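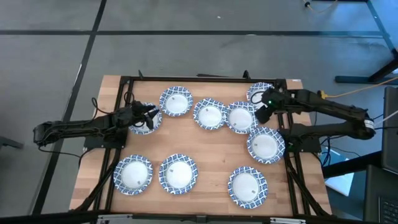

Paper plates with a blue and white rim: my review after one long season

I do not normally write reviews of disposable things. A plate that lives for one hour does not seem to deserve a page. But between spring and the end of June I helped with the food at our neighbourhood meals in Nurkthorpe, and I have now handled so many of these plates that I have opinions. Perhaps they save somebody a bad purchase.

The plates are round, with a plain white centre and a patterned rim in blue and white. I bought them under the name Huet, in the big carton, because the small packs cost too much for what we do. We are between 68 and 70 people at the table most times, and there is always a second plate for dessert. By my notebook we used 847 of them.

How they look

This is the reason I chose them, so I start with it. A full white paper plate on a wooden table looks to me like an office birthday. The blue rim changes this. When several plates lie on pale wood, even in no order, the table already looks a little dressed, and you can leave the tablecloth in the drawer. Blandine Delorme, who has a much better eye than me, put hers with yellow napkins and it was lovely. She also tried red ones and took them away again after five minutes.

The pattern stays on the rim and leaves the middle free. I like that, because food on a printed centre always looks a bit dirty to me. The blue did not come off on fingers or on bread, also not when the rim became greasy.

How they hold

For dry food, no complaints. Cake, sandwiches, cheese, cold potatoes, a slice of quiche: all fine, and a person can stand and talk with the plate in one hand. With salad it depends on the cook. My own dressing is quite heavy, and after twenty minutes the centre was soft under my fingers. It did not break, but I put it down on the table and did not lift it again until it was empty.

Hot stew is too much for them. Traian Văduva brought a pot of beans with smoked meat, very good beans, and the first plates began to bend at the side before people had reached their chairs. We put two plates together and this worked, but then of course you pay double. For beans I would now bring bowls from home.

Cutting is possible if the meat is tender. With a sharp knife you go through the paper, I did it myself, and the table got a small scratch. Please put a board under if you care about your table.

Taking them apart

My biggest complaint. The plates come pressed very close together in the stack, and the rims hold on to each other. You think you have taken one and you have taken two, sometimes three. On a busy evening this makes a real difference in how quickly the carton goes down. Bending the stack a little, first one way and then the other, helps. What I do now is simpler: I separate them in the afternoon and spread them over the table, and later people only need to pick one up.

Outside in the wind you cannot do this, naturally. An empty plate flies at the smallest occasion. I lost a few into the hedge.

Compared with others

Before these I used the Endix ones, plain white and thicker. They carry stew better and they separate easily, but they are dull, and the carton takes nearly half of my cupboard. I also tried one pack of Pudel, which had a pretty green edge and a smell of cardboard that I noticed while eating. I did not buy them again.

Price and storage

The large carton holds 2000 plates, so consider well whether you have a dry place. Mine stands in the hallway under the coats. The plates near the bottom had slightly pressed rims, only a cosmetic matter. If your group is small, share a carton with another one — we gave part of ours to the choir and everybody was content.

My marks

Looks: five out of five. Dry food: five. Wet food: two, or three if you double them. Separating: two. Price in the big carton: four.

I will order them again for the cake table, and for the hot dishes I will ask people to bring their own bowl.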